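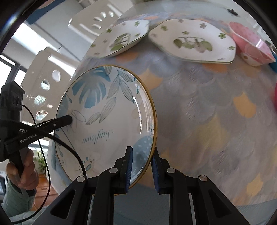

How a Two-Finger Gripper Holds a Plate

By Nadja Frei
February

The Kurnthorpe Robot Club meets on Saturday mornings. Its project this term is named Feser. Members use grippers that a person holds by the handle, and the first task is to pick up a dinner plate.

Which part to hold

A plate is wide, smooth and curved. Two fingers cannot reach across it. They can close on the edge, with one finger on the face of the plate and the other just outside the rim.

What the pads do

Glazed plates are slippery. The gripper has dark blue pads with ribs on the inner sides of its fingers. When the pads press on the plate, they push back against sliding. This push is called friction. A harder squeeze gives more friction, up to the point where the plate could chip.

What the pins do

The round silver pins are pivots. A pivot is a point that a part can turn around, like the hinge of a door. Several bars joined by pivots make a linkage.

Why plates tip

Suppose a plate weighs 700 grams. Most of that weight is far from the fingers, so the plate tries to turn in the grip. The turning effect is called torque. Holding the plate farther from its middle makes the torque larger.

Try it

1. Find a plastic plate.
2. Pinch the rim between your thumb and one finger.
3. Hold it flat for 20 seconds.
4. Tilt it upright and hold it again.

Compare how hard you had to pinch each time. Liesl Stöckli's group will test bowls next.

27 shares | 0 comments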